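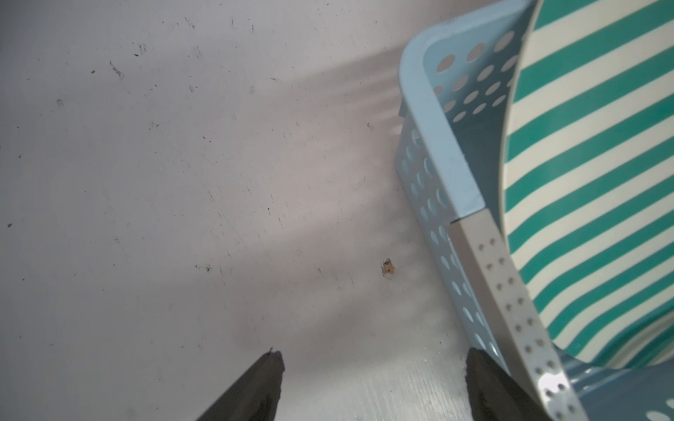
Small spider, blue basket.

Film Talk > World Cinema > Discs and Restorations

Filed under: restorations, aspect ratios, subtitles

Fuddale: new transfer, wrong speed?

gatefold
Has anyone else compared the Drirkus disc of Fuddale with the old Penrose one? The Drirkus runs 4 minutes shorter. I can't find a missing scene. My guess is a 25 fps master that was never slowed back to 24.

Mavico
It isn't speed. A PAL master would cost you 4 per cent, and on a film this length that is nearer 4 and a half minutes. Check the pitch of the harmonium in reel 2. It matches the Penrose exactly on mine.

gatefold
Pitch can be corrected — plenty of labels do it.

reeltwo
The Penrose has a longer overture over black and a restoration card at the end. Time from the first shot to the last and the gap is 10 seconds, which I put down to reel joins.

gatefold
Fair. I was going by the figure on the sleeve. I still think the grain has been scrubbed, particularly in the ferry sequence.

Mavico
Disagree. The Penrose grain is mostly compression noise. The Drirkus has the better encode and holds up well in the night scenes. My complaint is the subtitles, which drop half the father's lines at the dinner table.

oxbow792
Same here with the subtitles. The songs aren't translated either, and the second one explains why she leaves. I'm keeping both discs.

reeltwo
The Penrose translates the songs but gets the tense wrong in the letter. Pick your fault.

Print this thread | E-mail this thread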